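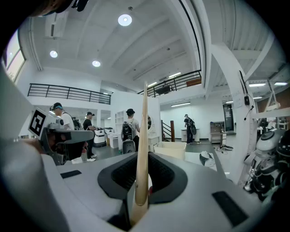

Figure 2. View from the camera on one of the hand-held grippers during a recording session. A long, thin wooden stick rises from the opening of the gripper body; a second gripper with a square fiducial marker is at left. Other people and several robots share the room.

4.2 Collection with hand-held grippers

All demonstrations in this section were recorded without a robot arm. The operator holds one gripper in each hand and carries out the task directly, and the gripper poses are recovered afterwards from the recorded video and marker observations. We call the recording setup Derar. The policy trained on its output, Ojo, is described in Section 5.

Sessions took place in the open work area at Haltdale, which was in normal use by other people at the time. We did not clear the room or ask anyone to stay out of view. An earlier set, recorded in January against a plain curtain, had given good tracking figures but poor transfer: the policy trained on it lost track of the object when someone walked behind the table. Moving to a busy room made the tracking harder and the training data more varied, and we judged the trade worthwhile.

We recorded 268 demonstrations with 14 operators. Each operator had a short practice period that was not recorded. The objects were long and thin, and fell into 2 groups, rigid and flexible. Rigid objects were picked up near one end and brought upright. Flexible objects were held at one end and drawn across the work surface, with the free end left to move as it liked.

The flexible group was the harder one to label. With a rigid stick, the pose of the gripper fixes the pose of the object once the grasp is closed, apart from a small amount of slip.

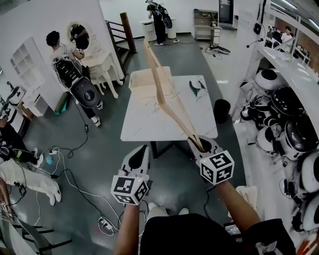 With a strip this does not hold. The far end can lag, twist or fold while the jaws barely move, so the gripper path alone says little about where the material has gone. For these trials we kept the gripper path as the action label and left the shape of the object unlabelled. The policy has to pick up whatever it needs about shape from the images.

Marker tracking failed most often when the operator turned the wrists inward and one gripper blocked the view of the other. Short gaps were filled by interpolation between the last good pose and the next one. Where a gap was too long to fill safely, the demonstration was dropped. We removed nine demonstrations this way, all from the flexible group, and they are not included in the total given above.

Background motion was a smaller problem than we had expected. People moving through the room caused some false feature matches, but these were usually rejected when the pose estimate was checked against the inertial readings. Reflective surfaces gave more trouble. We masked them by hand in the map of the room before running the final pose estimates, and used the same mask for every session.

Time alignment between the left and right grippers was handled by Prosura, our logging software, which stamps both streams from a single clock. Operators also tapped the grippers together at the start of each recording as a check on the offset. The labels used for training are the aligned poses together with the jaw opening at each time step.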